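Hindstead bench notebook
2025-05-12

Card wallet, two arms. Carrying on from the left wrist view question.

Retrained the Boiko policy on the full set, 1,278 demonstrations, with the contact-phase weighting switched on. Same seed and same schedule as Friday's baseline. The only other change is the crop on the wrist streams, now wider at the top so the upper rim of the cover stays in for longer during the approach. I should have changed one thing at a time. Will run the crop on its own tonight if the machine is free.

Evaluation protocol as before: wallet stood partly open, one arm steadies, the other goes for the cover. Start pose jittered by up to 5 mm in x and y, yaw left alone. 18 trials per condition, no resets by hand once the arm has started moving. A trial is a success if both covers end up flat and the sleeves have stayed between them.

Weighted: 13 of 18
Baseline: 8 of 18

Not enough trials to make much of, but the failures have moved. In the baseline most were early closures, with the fingers shutting before the tips had reached the cover. With the weighting I logged one of those. The other four were all slips after contact, with the tips landing on the clear pocket and sliding along it towards the rim. The pocket is smooth and reflective and I suspect the policy reads its edge as the edge of the cover. Depth is no help there, the returns off the pocket are noisy and come and go with the angle of the lamp.

Checked the attention maps on the slipped trials. Weight sits on the sleeve ridges and hardly touches the cover. Plausible, as the ridges are the strongest texture in view and they were in every demonstration. Masking them at test time brought the arm in further to the left, but it also made the approach hesitant. I stopped after a few attempts and have not counted those in the totals.

Strap: still the part I trust least. When it hangs forward it hides the lower part of the cover from the wrist camera and the state estimate jumps. The Skuvholm code smooths over this with a 69 ms window. Ours has no smoothing at all. Porting theirs is half a day, mostly because their timestamps are taken at the driver and ours at the logger.

Calibration note: the left wrist extrinsics were last done in November and the reprojection error has crept up. Fine for coarse approach, poor for anything at the rim. Redo before the next batch, and write the date on the mount this time.

To do
- crop-only run, unweighted
- left wrist calibration
- matt film on the pocket for one set of trials, to separate the reflection problem from the friction problem
- send the slip logs to Alside with the joint torques included, the last bundle went without them
- decide whether yaw jitter goes in before or after the film test. Leaning towards after.

Left arm at the cover, right arm holding in front, second set:
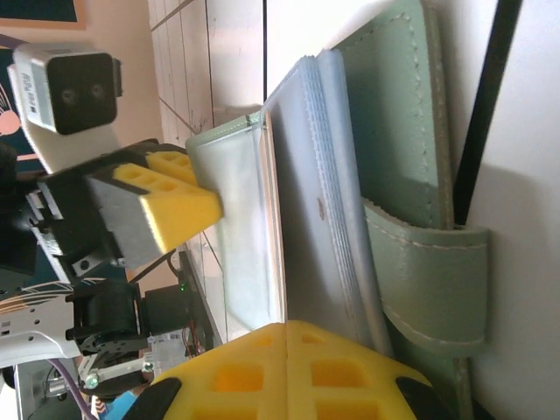
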